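스텔타스테드(Steltasstead) 포장동 자동화 전환 사업
중간 경과 보고

받는 분: 우르니에(Urnier) 현장지원기금 사업담당 타르시지우 기마랑이스(Tarcísio Guimarães) 님
보내는 사람: 스텔타스테드 포장동 전환 담당 하인 딘(Hạnh Đinh)

기마랑이스 님, 안녕하셨는지요. 지난번 보고를 드린 뒤로 포장동에 이런저런 일이 많아서, 표와 숫자만 보내 드리기에는 아쉬운 마음이 들어 또 글이 길어질 것 같습니다. 차 한 잔 옆에 두시고 천천히 읽어 주시면 고맙겠습니다.

먼저 큰 줄기부터 말씀드리면, 계획서에 적었던 두 번째 단계, 그러니까 빈 상자와 납작한 판형 물품을 작업대에서 집어 컨베이어로 옮기는 일을 로봇팔에 맡기기 위한 준비가 거의 끝나 갑니다. 첫 번째 작업대는 이미 3월부터 주간 근무 시간에 돌아가고 있고, 두 번째 작업대는 아직 시뮬레이션 안에서 연습하는 중입니다. 원래는 두 대를 나란히 가동할 생각이었는데, 첫 번째 작업대에서 겪은 일이 많아 순서를 나누었습니다. 일정이 조금 밀린 점은 죄송하게 생각합니다만, 현장 분들과 이야기를 나눌 시간이 생긴 것은 오히려 고마운 일이었습니다.

사람 이야기를 먼저 드리고 싶습니다. 포장동에서 일하시는 분은 모두 18명이고, 이번 전환으로 자리를 잃은 분은 없습니다. 신청서에 약속드린 내용이라 제일 먼저 적어 둡니다. 다만 하시는 일은 꽤 달라졌습니다. 전에는 한 사람이 한 작업대에 붙어 서서 집고, 돌리고, 내려놓는 동작을 하루 종일 되풀이했는데, 지금은 첫 번째 작업대를 맡은 조가 60분마다 자리를 바꿉니다. 한 분은 로봇 쪽 화면을 보면서 멈춘 물건을 처리하고, 다른 분들은 검수와 라벨, 그리고 손이 꼭 필요한 비정형 포장을 하십니다. 오래 계신 분들은 처음에 이 교대를 무척 싫어하셨어요. 손에 익은 자리를 떠나는 것이 마음 편할 리 없지요. 그래서 교대 순서표를 제가 짜지 않고 조에서 직접 짜도록 넘겼더니, 제가 생각하지 못한 순서가 나왔습니다. 어깨가 안 좋은 분은 오후에 화면 쪽으로 가고, 눈이 금방 피로해지는 분은 화면을 오전 첫 시간에만 맡는 식입니다. 지금도 그 순서표를 그대로 쓰고 있습니다.

걱정거리도 있습니다. 화면을 보는 일은 몸은 편한데 이상하게 지친다는 말씀을 여러 분이 하셨습니다. 로봇이 잘 움직이는 동안에는 할 일이 없다가, 멈추는 순간에는 바로 판단해야 하니 그렇다고들 하십니다. 저도 하루 앉아 보았는데 무슨 말씀인지 알겠더군요. 알림음을 부드러운 것으로 바꾸고 의자를 높낮이가 조절되는 것으로 들였지만, 이것으로 다 풀릴 문제는 아닌 듯합니다. 다음 분기에는 화면 담당이 검수 일을 조금씩 함께 하도록 바꿔 볼 생각입니다.

이제 두 번째 작업대의 연습 이야기입니다. 시뮬레이션 프로그램은 협력사 조믹스(Jomix)에서 맡아 주고 있습니다. 3월 말까지 가상 작업대에서 집기 동작을 3078회 돌렸고, 그중 281회가 실패로 기록되었습니다. 실패라고는 해도 성격이 제각각이라 하나로 묶어 말씀드리기가 조심스럽습니다. 손가락이 물건의 옆면에 너무 바싹 붙은 채로 내려간 경우가 많았고, 긴 물건의 무게중심을 잘못 잡은 경우도 있었습니다. 현장 분들께 기록을 보여 드렸더니 "우리는 긴 건 가운데를 잡기 전에 손바닥으로 한 번 밀어 본다"고 하셔서, 조믹스 쪽에 그대로 전했습니다. 사람 손에 있던 요령이 이렇게 말로 나오는 것을 듣고 있으면 저는 참 즐겁습니다.
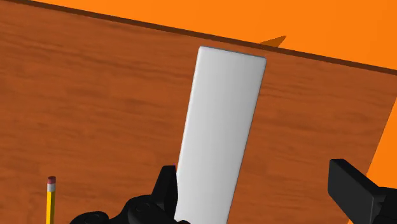 이 페이지의 마지막 수정: 3월, 오후 4시 18분

시뮬레이션에서는 양쪽 손가락을 넓게 벌린 상태로 흰색의 길쭉한 물체에 다가가는데, 보시는 순간에는 왼쪽 손가락이 물체 바로 옆에 와 있고 오른쪽은 한참 떨어져 있습니다. 좌우 간격을 고르게 맞추는 것이 요즘 조믹스 쪽과 가장 자주 주고받는 이야깃거리입니다. 나뭇결 상판 위에 연필 같은 작은 물건이 함께 있을 때에도 집어야 할 것만 집는지 역시 꼼꼼히 살피고 있습니다. 실제 작업대에는 펜이며 칼이며 테이프 심이 늘 굴러다니니까요. 치우고 쓰면 되지 않느냐고 물으실 수도 있겠지만, 바쁜 날의 포장동을 한 번이라도 보신 분이라면 그 말씀은 안 하실 것 같습니다.

화면으로 연습 장면을 함께 보는 자리는 점심 뒤에 짧게 가집니다. 처음에는 의무로 오시라고 하지 않았는데도 꽤 모이셔서 제가 놀랐습니다! 다들 로봇 손가락이 움직이는 것을 보면서 "더 내려가야지", "아니, 거기서 멈춰야지" 하고 훈수를 두십니다. 그렇게 나온 말씀은 제가 공책에 받아 적어 저녁에 정리합니다. 표현이 구수해서 옮기기 어려울 때도 있지만, 되도록 하신 말씀 그대로 남겨 두려고 합니다. 물론 반기는 분만 계신 것은 아닙니다. 자기가 가르친 기계가 나중에 자기 일을 다 가져가면 어떡하느냐고 물으신 분이 계셨습니다. 저는 이 사업 기간 안의 고용 약속은 문서로 되어 있다고 말씀드렸고, 그 뒤의 일까지 제가 장담할 수는 없다고도 말씀드렸습니다. 그분은 고개를 끄덕이셨지만 마음이 다 놓이신 얼굴은 아니었습니다. 기금 쪽에서 사업 종료 이후의 인력 계획에 대해 함께 논의해 주실 수 있다면 큰 힘이 되겠습니다.

교육 쪽도 말씀드리겠습니다. 기본 교육은 코르미에(Cormier)의 강사분이 와서 진행해 주셨습니다. 안전 정지, 재가동 순서, 간단한 오류 읽기까지가 기본 과정이고, 18명 모두 마쳤습니다. 교재가 너무 빽빽하다는 의견이 있어 정지와 재가동 부분만 큰 글씨로 한 장에 뽑아 작업대마다 붙였습니다. 심화 과정은 원하시는 분만 듣기로 했는데, 교육 시간을 근무 시간으로 쳐 드리느냐를 두고 본사와 이야기가 조금 길어졌습니다. 결국 근무 시간으로 인정하기로 했고, 이 결정이 나온 다음 날부터 신청이 늘었습니다.

예산은 큰 항목에서는 계획대로입니다. 시뮬레이션 기간이 늘어난 만큼 조믹스 용역비가 앞당겨 나갔고, 두 번째 작업대의 설치비는 그만큼 뒤로 미루어 두었습니다. 의자와 알림 장치를 바꾼 비용은 작업환경 항목에서 썼습니다. 항목을 옮길 일이 생기면 미리 여쭙고 진행하겠습니다.

다음 보고까지 하려는 일은 이렇습니다. 두 번째 작업대는 시뮬레이션 연습을 마치는 대로 빈 상자만 가지고 느린 속도로 시작하고, 긴 판형 물품은 그다음에 넣겠습니다. 처음 얼마간은 로봇 옆에 늘 경험 많은 분이 함께 서고, 멈추는 판단은 그분이 하십니다. 첫 번째 작업대에서는 화면 담당의 피로에 대해 조별로 이야기를 듣고, 들은 내용을 부록으로 붙여 보내 드리겠습니다. 야간 근무로 넓히는 일은 아직 날을 잡지 않았습니다. 야간조 분들이 주간조의 이야기를 먼저 듣고 싶다고 하셔서 그 자리부터 마련하려고 합니다.

지난번에 물어보신 소음 측정 결과는 아직 정리하는 중이라 따로 보내 드리겠습니다. 혹시 현장에 들르실 수 있다면 점심 뒤 시간이 제일 좋습니다. 훈수 두시는 모습을 꼭 한번 같이 보셨으면 하거든요. 오시기 전에 연락만 주시면 안전화를 준비해 두겠습니다.

늘 마음 써 주셔서 감사합니다.

하인 딘 드림
스텔타스테드 포장동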